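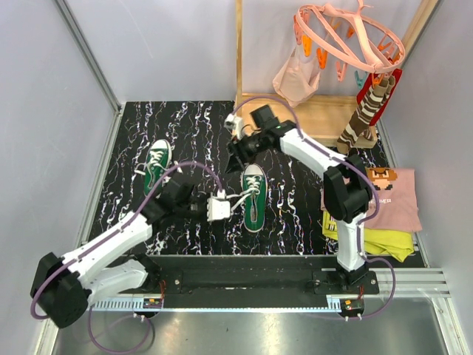 Figure 1. Green canvas sneakers with white laces, on the marbled mat.

Laces In, Laces Out: A Report on Looking After Canvas Shoes

Final report for the Everyday Materials project course, Lornham

1. How the project started

Our course asks every group to choose an ordinary household job and study it properly for a whole term, and I will admit that when our group of four settled on canvas sneakers there was a fair amount of teasing from the groups doing bread and bicycle chains. But shoes are a lovely subject once you get into them! Everybody has an opinion, everybody's mother or uncle has a method, and the methods disagree with each other about nearly everything: whether the laces should come out, whether the tongue should be pulled forward, whether newspaper belongs inside, and what on earth to do about the rubber toe caps, which go yellow on some pairs and stay bright on others.

We began by asking people in our residence hall and in the two neighboring halls how they clean their own shoes. We got 34 sets of answers, some of them a single word ("don't") and some of them running to both sides of the sheet. From those answers we picked out the steps people mentioned most and tried them one at a time on secondhand pairs bought at the Prurard thrift store, which is a short bus ride from campus and has a very generous shoe wall near the back.

2. The shoes and the things we used

We kept to low-cost canvas sneakers with rubber soles and laces, in whatever colors we could find. The green pair in Figure 1 became a favorite, partly because green canvas shows a water mark so clearly. A plain white lace on a colored shoe is also useful to study, as any dye that wanders out of the canvas has somewhere obvious to go.

The rest of our supplies were very ordinary. We had a soft nailbrush, an old toothbrush, dish soap, baking soda, a mixing bowl set aside for the purpose, a stack of cotton rags and a roll of paper towels. For laying shoes out we liked a dark mat with a marbled pattern, which makes white laces easy to follow with the eye when you are sorting out which end is which. For hanging up the small things (laces, insoles, rags) we recommend the round kind of drying hanger with clothespin clips, like the pink one in the figure. A lace hung from a clip dries straight. A lace draped over a radiator dries in the shape of a radiator, and then you spend the next day fighting it back through the eyelets.

3. What we did with the laces

I am giving laces their own section because they took up much more of the term than any of us expected. In the first couple of weeks we washed several pairs with the laces left in, the way most of the people we asked said they do it. The canvas came up nicely but the strip under the laces stayed gray, and there was a faint ladder pattern all down the tongue where the crossings had been. We scrubbed those pairs a second time with the laces out and most of the ladder went away.

After that we always took the laces out first. The method we settled on goes like this. Put both shoes down with the toes pointing the same way, away from you. Undo the bow and pull both ends free so they lie out to one side. Then loosen from the top pair of eyelets downward, one crossing at a time, until the lace slides out from the bottom. It is tempting to grab one end and haul, and we all did it, but on older shoes that drags the lace hard against the eyelets and two of ours frayed that way. If the plastic tip has already gone, wrap the end in a narrow bit of clear tape before you start. You will be very glad of it later.

The laces themselves went into the mixing bowl with warm water and a squirt of dish soap and sat there for half an hour while we worked on the canvas. Then we rubbed them between finger and thumb along the whole length, rinsed them twice, pressed them flat in a rag and clipped them up.

4. Canvas, toe caps and soles

For the canvas we used the nailbrush with a little dish soap in lukewarm water, working in small circles from the heel forward. Too much water was our most common mistake. A soaked shoe takes forever to dry, and as it dries the dirt from deep in the lining creeps outward and leaves a brown tide line on the outside. Our rule in the end was that the brush should be damp enough to foam and no wetter.

Toe caps were the most satisfying part of the whole project. A paste of baking soda and water, put on with the toothbrush and left for a few minutes, took off nearly all the scuffs on nearly all the pairs. It did very little for real yellowing, I'm sorry to say, and we could not find anything in an ordinary kitchen cupboard that did. We tried lemon juice, we tried white toothpaste, and one of the group tried an eraser (which was surprisingly good on black marks but hard on the wrist).

5. Drying

We stuffed each shoe with paper towels, swapped them after an hour, and left the pair standing open with the tongues pulled forward. An open window helped. Direct sun dried them fastest, but one blue pair faded on the side nearest the glass, so we moved everything into the shade from then on. We wrote down the drying times for each pair in the log, and the average for shoes cleaned our way came to 746 minutes, so a bit more than twelve hours. If you clean your sneakers after supper, plan on wearing something else to breakfast.

6. Lacing up again

Putting the laces back in turned out to be where people differ the most. Of the ways of lacing we collected, we tried out 7 and wrote up the three we liked. The plain crisscross, going in from underneath, is quick and comfortable and forgiving of uneven ends. The straight bar style looks very smart on canvas but it is slow, and it is easy to finish with one end far longer than the other. The third, which one answer sheet called "shop lacing," has the first bar on top and the rest crossing beneath, and it was the winner with wide feet.

Whichever you choose, even up the two ends after the first pair of eyelets and again halfway. We skipped the halfway check many times and regretted it many times.

7. Costs and time

The whole term's supplies, shoes included, stayed within the course allowance. Our log adds up to 2,364 minutes of hands-on work shared among the four of us, which sounds like a great deal until you remember how many of those minutes went into wrestling with laces. A single pair now takes us about 40 minutes from the first bow to the last rinse, without the drying.

8. What we would change

We should have kept one uncleaned shoe from each pair for comparison from the very beginning. We only thought of it in March, by which time most of the early pairs were clean on both feet. We would also like to have used the same brand of soap throughout, and to have tried the washing machine, which plenty of people swear by. Our hall machines have a sign asking for no footwear, so that will have to wait for another group with a more relaxed laundry room.

The cleaned pairs went back to the Prurard store at the end of term, laced and tied together in twos. We kept the answer sheets and the drying log, and both are in the project folder along with our lacing diagrams.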